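**Black faucet, gray marble-look top – what are you all cleaning yours with?**

**tuhiwai_tess:** So we finally have the bathroom I've been whining about in here since February. Gray top with the veining, big white rectangular sink, matte black faucet, charcoal cabinet underneath.
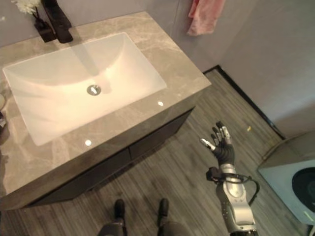

I love it, but now I'm scared to clean it! The installer left me a bottle of Olidier stone spray and said use that and nothing else. It's 500 ml and I'm going to burn through it in a month with two kids brushing their teeth in there. Can I just use dish soap on everything?

**grout_expectations:** Dish soap and warm water, yes. A few drops, soft cloth, dry it after. I've had a stone top for 4 years and never bought a special spray.

**mopbucket77:** Gonna disagree a little. Soap is fine on the sink and the faucet, but on my stone it left a film that drove me nuts under the ceiling lights. I switched to Nitero, the 1000 ml refill, and mix it weak. Is yours real marble or quartz? Kinda matters.

**tuhiwai_tess:** Um. The invoice says "Itel slab, gray" and that's it. I'll ask.

**grout_expectations:** The film means too much soap. You really only need a drop or two.

**mopbucket77:** I know how much soap I used lol

**slowdrain:** Whatever it is, no vinegar till you find out. I dulled a spot on real marble next to my old faucet and I still look at it every morning. And keep scrubby pads off the matte black – mine has a shiny patch on the handle now.

**pinehollow:** Love the white flowers in the little black pot! Are they fake? Mine collect dust like crazy, I take a hair dryer to them on cool.

**tuhiwai_tess:** Fake, yes, I kill everything else. Stealing the hair dryer thing. Also called the shop and it's quartz, so soap for now and I'll save the fancy spray for when my mother-in-law comes over.

**mopbucket77:** Quartz is way easier. Still dry it though, hard water spots show up on the black first.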